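# Chapter 11: Can a machine keep the house?

Most of us have a washing machine, and many have a small vacuum cleaner which finds its own way under the sofa. These machines do one job each. The work that lies between the jobs is still ours: picking up, sorting, throwing away.

In this chapter we ask how much of that work a machine can take over today. We follow two cases. The first is a kitchen trial in Gulthorpe, where Lorraine Catterall and her group wrote down 1,169 attempts at simple chores. The second is the packing floor of the firm Anudham, where the objects are always the same and the light never changes.

The reader will notice that the factory is the easier place. A home is small, but it is full of soft things - towels, bags, paper - and these take a new shape each time they are held.

Let us begin with a very plain chore. A ball of paper must go into the bin. The lid is open, and both hands have fingers enough. What must the machine know before it moves?

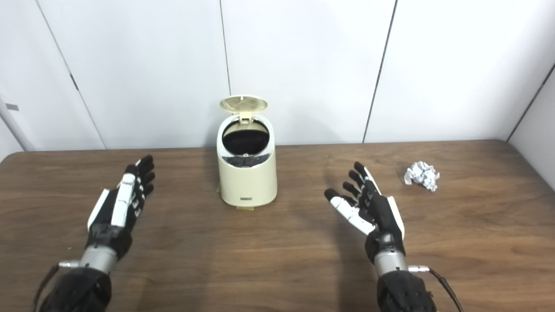
## 11.1 Finding, reaching, holding, letting go

We divide the chore into four parts. The last one, letting go, is often forgotten in planning, and Catterall gives it a separate column in her tables.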